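Reviews > Workplace equipment > Dostex hand-held teaching gripper

Dostex hand-held gripper, two-finger version
Posted Aug 5, 2023
Rating: 2 out of 5

We have had 2 of these on the packing side at Pereyra since November. I pack small parts for a living, so this is a review from the person holding the thing, and the people who bought it would probably write a different one.

The idea, as it was sold to us, is that you do your normal work with the gripper in your hand, it records what you do, and later a robot arm does the same job. Dostex calls this "sharing your skill." On our floor it means you do your regular shift and then some of that shift over again, slower, with two black blocks where your fingers used to be.

Let me start with what I don't mind. The fingers are thick and feel solid. I have dropped mine on concrete more than once and it still opens and closes like it did the first week. The trigger is smooth. Lefties can use it without a fight, and I can't say that for the tape guns.

Now the weight. The spec sheet says 500 grams and I believe it, but that sheet was written by somebody who held it for a minute. Hold it out over a table for an hour and your wrist will tell you a different number. We asked for a strap or a hanging balancer. Boltevari, the dealer, offered us one as an add-on for $285, per unit. The office is still thinking it over.

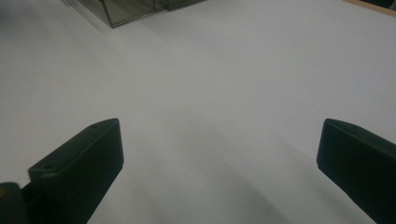 Fingers open over the white tabletop, with the clear box up at the far side.

Grip is the other problem. The tips are flat and square, fine for a carton or a bottle and bad for anything thin. A folded instruction sheet takes me no time by hand. With the gripper I chase it across the table until I get it to an edge. The manual says to "adapt the motion to the tool." So the robot will be learning how I work when I'm using something I would never choose to work with. I brought this up at the training and was told the software sorts it out. Maybe it does. I have not seen it yet.

The light matters more than they let on, too. The gripper and your hand throw a shadow right where you are trying to put something down. We moved a lamp and it helped a little.

Then there is what it does to the job. The target is 77 good recordings a shift, and a recording gets thrown out if you pause too long or bump the table. Before this, if I stopped to stretch or answer a question, no one cared. Now a stretch is a bad take. Talking has pretty much died at that end of the room. The newer people get put on the gripper most, and they are the ones who should be learning the actual packing.

Management says the arms will take the boring jobs and we will move up to better ones. I asked which ones, and whether it could be put in writing. I'm still waiting on that. There is no extra pay for recording either, and if my way of doing a job is worth buying equipment to copy, I'd like to see some of that on my check.

We tried the Ekach model for a week before these came in. It was lighter and the tips were softer, but the trigger stuck. If they have fixed the trigger I would look there first.

Pros: tough, smooth trigger, works in either hand
Cons: heavy on the wrist, poor with thin items, strap sold separately
Would I recommend it? For short sessions with boxes, maybe. For a full shift, no. If your shop is about to bring these in, ask about breaks, rotation and pay before the crates get opened.

3 comments | Report this review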